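## Fingertips, cables and other housekeeping
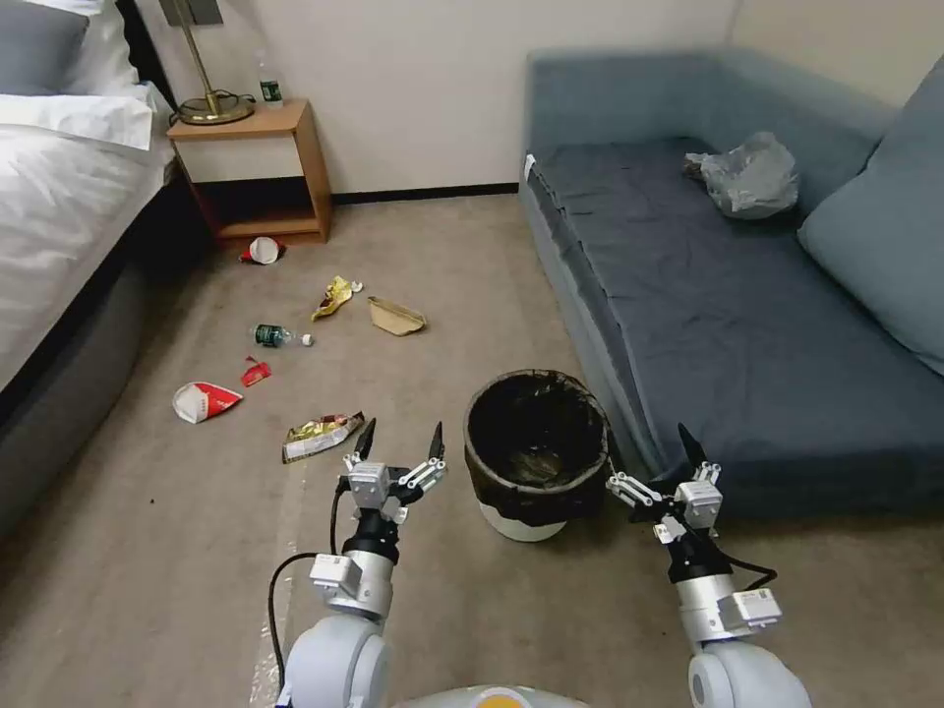

Clearing a hotel floor is harder on a robot than it sounds, and most of the wear ends up in the last few centimetres of each arm. I look after the two-armed machine in the practice bedroom at Clarklow, and my working life is now largely fingertips. They are thin, black and pointed, which suits them to getting under a flattened food tray or a foil wrapper, and carpet is unkind to anything thin and pointed. Bottles lying on their sides are easier going. Paper cups are fine until they are squeezed, at which point they stop being the shape the machine was expecting and everyone has to think again.

We change the fingertips every 200 pickups. The handbook from Kolev suggests a more generous interval, but I suspect the handbook was written on lino. Both sides get done together, even when one looks perfectly good, as a new tip on the left and a tired one on the right will give you a machine that seems to be sulking. Park the arms, cut the power at the base, wait for the wrist lights to go out, then undo the two small screws. Do it over a tray. I have spent more of this year than I care to admit patting a brown carpet for a screw the size of a lentil.

While you are down there, look at the linkage plates at the knuckles. Fluff gets in behind them. A soft paintbrush shifts it, and compressed air merely moves it further in, where it can be found later by somebody more senior.

Cables are the other regular grief. Each wrist trails one, and it needs enough slack to let the arm reach right down to the floor without leaving a loop that hooks the furniture. Stojan Vidmar re-routed the left one in November, and it went 17 shifts without a snag, a house record. The right one is still on my list. Until it is done, please keep the bin where the arm can get to it without dragging its cable along the front of the sofa.

Calibration comes last, after the tips and the cables, and never before. Run the open-and-close routine five times on each gripper, then the reach test to the rim of the bin. If the screen shows fault 331, one of the fingers is not opening fully, and nine times out of ten it is a screw done up with too much enthusiasm. Back it off a quarter turn and try again. Switching the whole thing off and on will clear the message and leave the fault exactly where it was.

Spare tips are in the second drawer at Clarklow, in the tin marked "biscuits". The next box is coming from Clastusitz, and if the last delivery is any guide, it will be coming for a while. Please sign for what you take.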